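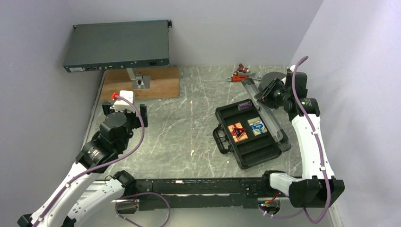 Course handouts / Unit 4: Collecting demonstrations

Notes for the practical part, version of 02/04/2023

In the last unit we spoke about the learning method. In this unit we speak about where its examples come from. Please read these notes before your first turn at the cell, because the time there is short.

1. What we call an example

One example (we also say "episode") is one complete recording of the task, from the start position to the end position of both arms. It contains the camera streams, the joint angles of the left and the right arm, the opening of each gripper and the text instruction. If one of these is missing, the file is not an example and it must not go to the training folder.

The task of this unit belongs to the Vilto set. It uses a network device on a stand and a black case with a hinged lid. The right arm works with the lid of the case, and the left arm works near the wooden board with the small white connector block. The two arms do different work in the same recording, and for this reason the set is more difficult than the one-arm sets of Unit 3.

2. How much we collect

Each group records 100 episodes. The set from the previous course has 621 episodes, and after checking we had to remove 122 of them. The most frequent cause was a wrong instruction text, the second was a recording which was stopped too early. With your work we would like to pass 1,000 good episodes before the end of August.

3. Before you record

Change the angle of the case a little between episodes. If the case always lies in the same way, the model learns the place and it does not learn the case. Do not move the stand. The small red parts behind the case may change their position also, but they must stay where the right arm can reach them.

Look at the cables along the arms. They need enough slack for the wrist to turn. A tight cable changes the movement, and you will not notice it until you look at the joint data.

4. During the recording

Move slowly and without long stops. A stop of several seconds is recorded as part of the skill, and the model will repeat it. When you open a translucent lid, think about the wrist camera: the edge of such a lid can be hard to find in the image, so approach it from the same side each time, with the gripper pointing down.

Keep one arm quiet while the other one does a fine movement. Quiet means that the arm holds its pose, it does not mean that you let go of the control.

If you make an error and correct it, keep the episode and write "corrected" in the Pranen log. If you make an error and do not correct it, write "failed". Failed episodes are stored in a separate folder, we will use them in Unit 6.

5. After the recording

Play each episode once at double speed. Check that the instruction agrees with what the arms do. "Open the case" and "hold the lid open" are two different instructions, please do not mix them.

Homework: choose two of your episodes with the case at different angles. Compare the path of the right gripper and write one page about the differences.

Comments

zuston_lab2: Should we also write "corrected" if only the gripper closes too early and we open it again?

Course author: Yes, please write it also in this case.

tkm: The double speed playback does not work for me with the left wrist stream. Normal speed is fine.

reader_88: Is the one page with figures or without?

Contact: course office, Tennant Building | © Zuston Robotics Course | Back to top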